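Sorting out the plastic bowls

I finally went through the bowl cupboard in November. It had reached the point where opening the door meant catching something. I pulled everything out, made one stack to keep and one to give away, and wrote down what I decided so I don't buy the same stuff again.

The giveaway stack was easy. Anything with a crack went straight to recycling. Two Storetti mixing bowls had gone cloudy and always smelled faintly of onion, so those went too. The lids without bowls I kept for a week in case their other halves turned up. They didn't.

What stayed

I kept one big steel bowl for bread dough, the set of small glass ones for eggs and chopped things, and the turquoise plastic one. The turquoise bowl is the one I reach for most. It has a thick rolled rim, so it's easy to hold with one hand while you scrape it out with the other, and the inside is smooth enough that batter doesn't cling. The bottom is flat and it sits well on a wood tabletop.

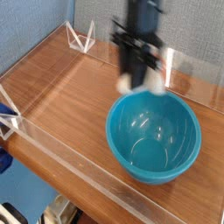

How I clean them

Warm water, dish soap, soft sponge. I quit using the green scrubbing side years ago after it took the shine off a good Okico bowl. Once the surface is scratched it holds grease and there is no getting it back.

For tomato stains I spread on a paste of baking soda and water, leave it for an hour and rinse. Baltasar Gaete left a comment on my last kitchen post saying he puts his out in the sun for an afternoon. I tried it on a white colander and it did fade the orange. I haven't tried it on anything colored and I'm not going to start with the turquoise one.

Where they live now

Steel on the bottom, plastic inside it, glass on a separate shelf. I used to nest all of them together and had to lift out the whole pile to get one. The spare shelf came from the hall closet and needed 33 mm trimmed off the end before it would fit.

There's still a box of food containers on the floor by the back door. I'll do those next, probably on a rainy morning, and see how many lids I have left over.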